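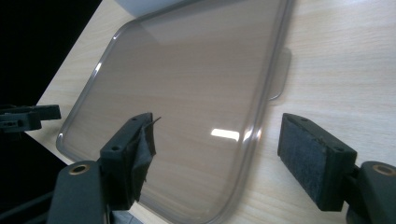
Zu TOP 2: rauchgrauer Deckel mit Lasche

Protokoll Küchenrunde, Sonntag, 16 Uhr
Dabei: Nelli, Tin-yau, Zdzisław und ich (Tyson Hiebert, schreibe mit). Paavo kam zu TOP 2.

TOP 1: Kasse. Nach dem Einkauf bei Heinonen sind noch 25 Euro drin, reicht bis Januar.

TOP 2: Vorratsdosen. Wir haben neun Deckel ohne Dose (neun!!). Der graue ist Nellis Liebling, man sieht die Tischmaserung so schön durch, aber ich finde, ohne Unterteil hilft uns das wenig. Paavo sucht bis zum nächsten Mal im Keller, danach kommt alles Einzelne weg. Drei dafür, Nelli dagegen, ich enthalte mich.

TOP 3: Regal. Zdzisław misst nochmal nach. Vertagt, der Kuchen war fertig.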